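Report on a Visit to Pruvau: Review of the Stirik Hand-Held Gripper Kit

Prepared by Carmela Bellini, Equipment Review Office, Lomano Technical Institute

The Institute was invited to the Pruvau premises on Mon 27 May to review the Stirik kit, a hand-held gripper sold together with a recording service and a support plan. The visit followed a written inquiry sent in February. The Institute was represented by the author and by Corrado Bellini of the teaching workshop. The two are not related.

Reception and opening talk

Visitors were received in the front office and given a printed schedule, which was followed closely apart from a late start after lunch. The opening talk set out the terms of the offer. A standard order contains 2 grippers, a carrying case, spare finger pads and a set of mounting screws. Buyers may add the recording service, under which Pruvau staff check each batch of recordings and return a list of those that should be repeated. Batches are accepted in lots of 100. The support plan runs for 6 months from delivery and may be renewed.

Ms. Bellini asked whether recordings remain the property of the buyer. The company confirmed that they do and agreed to state this in the contract. The draft supplied to the Institute did not contain such a clause.

Workshop

The group then moved to the workshop, where the grippers are put together and tested before shipment. Each unit is opened and closed on a test bench, and the result is entered on a card that travels with it. Mr. Bellini was permitted to remove and refit a finger pad using the tools from the kit. He found the work simple, although the screws are small and he recommends that a tray be used. The printed manual covers this procedure clearly. Its section on cleaning is short and should be expanded.

The bench fixtures come from an outside supplier, Postma. They are not part of the kit, and the Institute would have to order them separately if it wished to carry out its own checks.

Handling in a working room
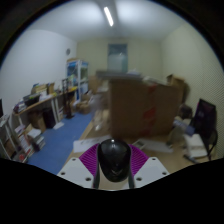

The Stirik kit is intended for use in ordinary rooms, and the handling session was the part of the visit most relevant to our own plans. Our teaching rooms are seldom clear, and we had asked in advance how an operator would manage among furniture and stored goods. With cardboard boxes on the desk and on the floor, and sheets lying in front of the large brown block in the middle, the choice of route matters as much as the grip. The magenta finger pads are easy to pick out against the black housing, a useful point for new operators who are learning to judge the approach to an object. The screw holes in the white mounting plates on either side are in plain view from behind. We would ask that the manual include a drawing of the plates with each screw position marked.

Mr. Bellini considered the weight acceptable for short sessions. For a full class period he would prefer a wrist strap, and the company offered to quote for one.

Cost and terms

Prices were given in writing and have been passed to the purchasing office. The recording service is charged by the lot, and the support plan is charged once at the time of order. Training for staff is available at the Pruvau premises or at the buyer's site, with travel billed separately.

Recommendation

The review office recommends a trial order of one standard kit without the recording service. The order should be placed after the ownership clause has been added to the contract and the revised cleaning instructions have been received. Questions regarding this report may be sent to the Equipment Review Office.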